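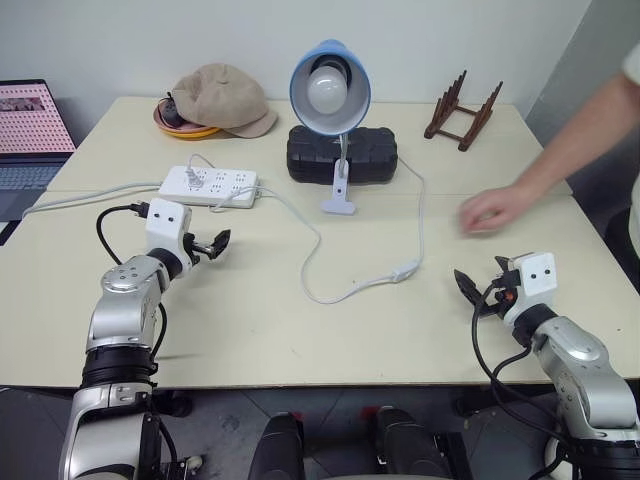 Mareike Grube wrote in the margin of our first draft that a counting book for two-year-olds must survive being chewed, and that we had written four pages about the rhymes before we said one word about the corners. She was right, so in this version the corners come first.

Our book is called Tamihana Goes to Market. It has 12 board pages and a rhyme of two lines on each spread. The project was done in the spring term for the module Books for Early Readers, and the text was tested with families at the Derden branch library.

1. Format

The first dummy was a square with sharp corners. Parents told us that they did not like to give it to a child in a pushchair. In the second dummy we rounded the corners and made the book smaller, so that a child can hold it with both hands. The price for the thicker board was higher than we had planned, and we had to leave out the flap on the last page. I am still a little sorry about this flap - behind it was the sleeping goat.

2. The text

The whole story has 56 words in the final version. The first version had more than double. Azlan Oei made most of the cuts, and I made the rhymes again after each cut. Some rhymes were only correct in my own accent, for example "pear" and "here", and these were replaced. We also decided to repeat the line "What is in the basket now?" on every second spread, as children like to say a line together with the adult. 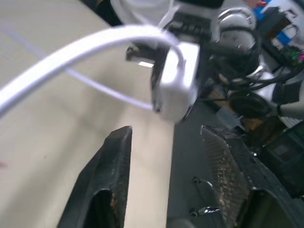 The number seven gave us the most trouble. It has two syllables and all the other numbers up to ten have one, so the rhythm breaks at this place. We tried to hide this with a shorter second line. When it is read aloud slowly it works, but a tired parent reads fast, and then one can hear the problem.

3. Reading sessions

We read the book to 30 children between March and May. Each session took place at ten in the morning, before the regular story time. We noted on which page the child looked away and on which page the child wanted to turn back. The page with the ducks was the favourite. The page with the eggs lost many listeners, and we think the picture was too pale.

One weakness is that Azlan and I read in different ways. He does the voices of the animals and I do not. The results of his sessions are better, and we cannot say how much of this comes from the book.

4. Costs

The small printer Pestulach gave us an offer for a short run. The total was 597 euros, without delivery. For a student project this is too much, therefore we bound only the copies for the library and for the examiners by hand.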